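Ticket 161: Wrong size chart showing on jeans and belts pages
Opened by Quyên Nghiêm, Kanstead shop, 13/04/2021
Status: closed
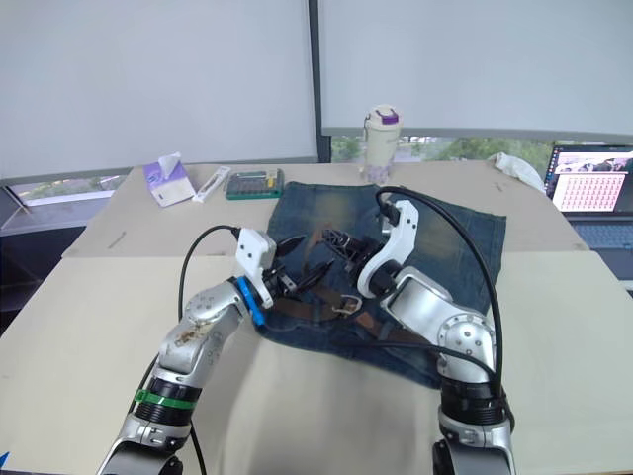
Reported problem
Customers looking at men's jeans on the Kiani site get the size chart for children's coats. Belts show no chart at all. Four people have rung the shop and one has sent back a pair in the wrong waist size. Shirts and knitwear are fine.

Checks made
Opened the jeans page in two browsers and on a phone. Same wrong chart each time.
Cleared the page cache and waited 15 minutes. No change.
Looked at the chart file itself. The waist and leg figures are correct and match the paper copy held at Ancombe.
Switched off the Bivovura add-on. Both charts came back, but the filters down the left side stopped working, so it was switched on again.

Cause
The add-on picks a chart by category number. Jeans and belts were given new numbers when the menus were tidied in January, and the old number for jeans now belongs to children's coats. The number for belts points to nothing.

Fix
Entered the new numbers under Settings, Charts, Category links. Saved, then rebuilt the index. The rebuild stopped the first time with a timeout, so the limit was raised to 300 seconds and it was run again.

Result
Jeans and belts both show the right chart on desktop and phone. Quyên has checked from the shop and agrees. Timeout left at the higher setting. Refund for the returned pair is being dealt with by the shop.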